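Gripper trouble on bottle day, and what we changed

Well, we had our first proper safety stop of the summer, and I promised everyone I'd write it up before the story grew any more legs in the hallway.

Nobody was hurt. One power strip is in the bin and Damir Vidmar had to go home in a pair of borrowed gym pants, but that's the whole casualty list.

It happened Tue 25 August, late in the morning, while we were recording bottle grasps for Petek. Petek is our bench arm, for those of you over at Plestance who only know it as the thing that beeps during your phone calls. The arm was replaying a lift that we'd shown it by hand, and halfway up the right finger let go. The motor was still pulling and the screen still said the grip was closed, so Petek carried on with its move very happily, and 300 milliliters of water went across the bench and down the back of it. Straight into the power strip, of course!

Asabe Obi hit the stop button before the rest of us had even turned our heads. She then made us all stand back until the breaker was off at the wall, and I'm glad she did (I was already reaching for the paper towels, which was dumb of me).

Spyros Lazarević took the finger apart after lunch and found a set screw that had backed out. The log shows it had done 126 cycles since the last check. The Norka sheet taped to the cabinet says to check every 300, so we were well inside the limit and it still slipped. Hertta Kauppinen has written to the supplier in Benarstead to ask where that 300 comes from. No reply yet.

For now the rule is a screw check every morning, and the power strip lives on the wall, up high. Petek stays switched off until the new screws arrive. The hand-held work carries on as before, and we've been at it most of this week, with the toaster and all the other breakfast stuff out on the table.
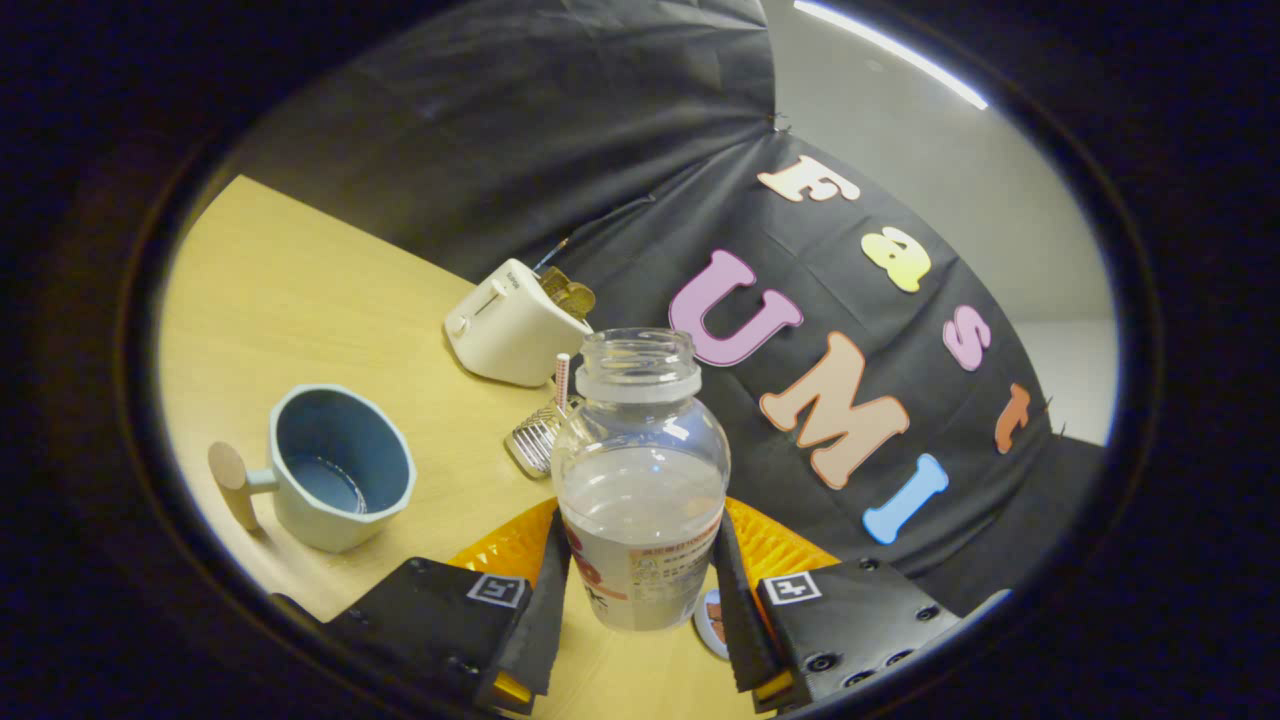 Manipulation Group, Robot Learning Lab

If you're using one of the hand-held grippers, please wiggle both fingers before you start, and tell Spyros if anything feels loose, even a tiny bit. He'd much rather be bugged over nothing. Keep open bottles away from anything plugged in, too. Stavros Jurić has the spare screws and the little hex key in room 332, and he would like the hex key back this time, please.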